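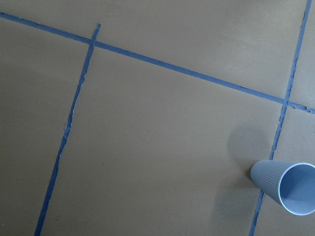
**Lab visit handout: Urkeo open day**
Wednesday, December 22, 2021

Read this before the visit. The session at Urkeo runs 75 minutes and covers one station, Kivik, which does pick-and-place on a taped worktop.

## 1. Task

The worktop is divided with blue painter's tape. The operator names a cell and the arm moves a cup into it. A trial is scored on two things:

- final position: base of the cup fully inside the named cell, not touching tape
- final pose: upright on its base, or on its side

A cup lying across a tape line fails on both counts, even if most of it is in the correct cell. Note the failure type; do not write only "fail."

## 2. Viewpoint

The wrist camera moves with the gripper, so the grid seldom appears square to the image. Tape lines that are parallel on the table can look skewed or converge. Part of a cup may fall outside the view, and the planner (Somolon) must then estimate its axis from the visible wall and rim.

Two error sources to watch:

1. Tape edges. Torn or frayed tape gives a noisy line fit -- use the centerline, not the border.
2. Shadows. A soft shadow beside a cup can be merged with its outline and shift the estimated center.

## 3. Demonstration

There are 14 trials. In October the station completed 13 of 14 with upright cups. Cups on their sides are harder: the grasp has to close across the body, and a tapered wall tends to slide out toward the narrow end.

## 4. To hand in

One page per pair. Include your trial table, one sketch of a failed placement with the cup axis marked, and a short answer to this: which cue would you trust more for the axis, the rim or the ribs on the wall?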